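Garevach Hobby Board > Workspace & Storage > clear containers on a white table, am I nuts

uder_604
Redoing the practice table for the kids chem club, 900 bucks total and most of it went on the table. White top, pale walls, most of what's on it is clear plastic. Looks clean. Problem is I keep losing stuff on it. Pics as I go.
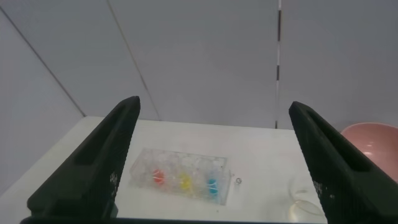 Sorting trays first. I want one that works for color games AND small parts. The red, yellow and blue balls show up fine in the clear one, the tray itself not so much. Thinking of putting colored tape along the rims. Anyone tried it?

mossfoot
Tape goes gummy. Paint pen. Or just buy a colored tray, Famthorpe sells them in packs of 2.

uder_604
Dont want colored, kids need to see the liquid levels. Thats the whole reason for clear. Food dye and water only btw, before anyone yells.

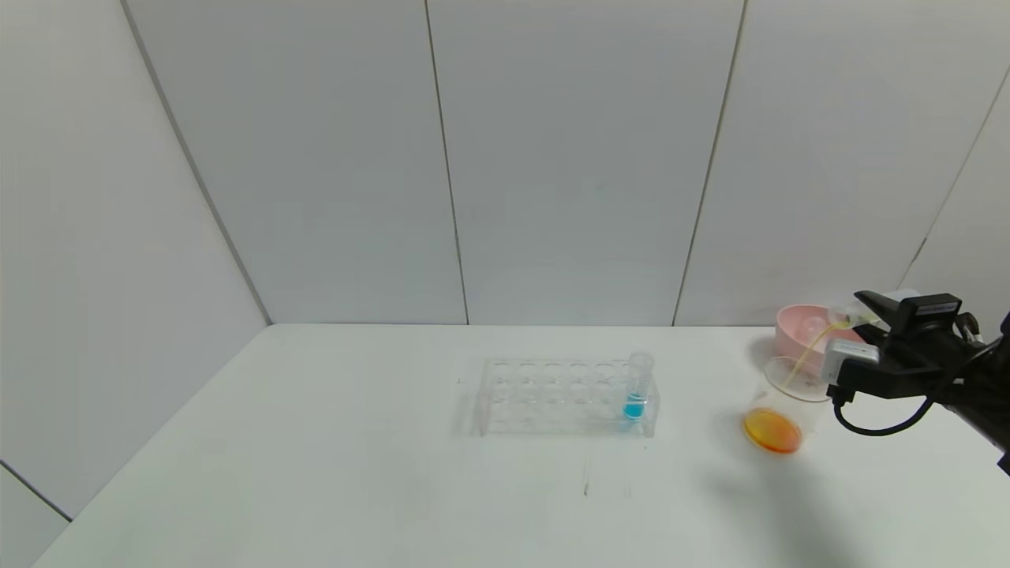
And the rack stays at the back so sleeves don't catch it. Cups up front, bowl for rinsing. That's the plan anyway, Thursday group is the first to try it.

Teodoro Quintana
Disagree on the rack. Back of the table means short arms reaching over cups. Rack in front, cups to the side.

mossfoot
+1 to that. Also get a dark mat. Lazaridis cutting mat, the big one, fixes the whole invisible plastic thing.

uder_604
Mat slides around. Had one, hated it.
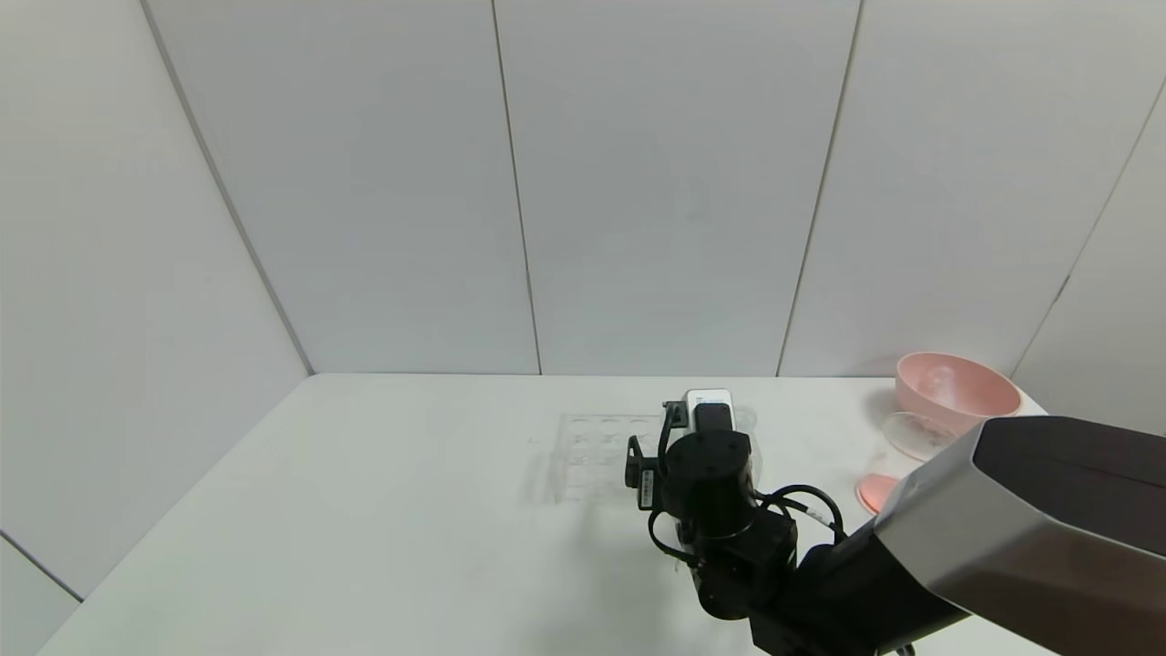

Ok so I've gone back and forth on what needs color and what doesnt. Bowls yes, always. The pink one I can find from across the room, but the round lid in front of it is clear and so is the tray with the wells – those are what I put my elbow on. So maybe tape on lids only, leave the rest.

pennywhistle2129
Lids only is a half measure, you'll tape everything by February. Label the cups too. Marker on the outside, up near the rim, big letters.

uder_604
Marker rubs off when they rinse. And the frosty cups are hard to read thru as it is – narrow ones are worse, they tip if you look at them wrong.
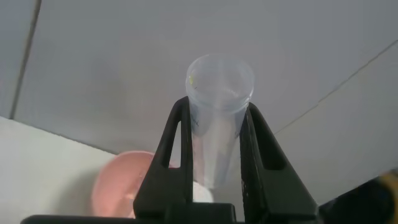 Teodoro Quintana
Then skip the narrow cups. Wide base for kids under ten, I wont budge on that. Save the tall ones for the adults night.

mossfoot
eh my lot do fine with tall ones. just dont fill them past half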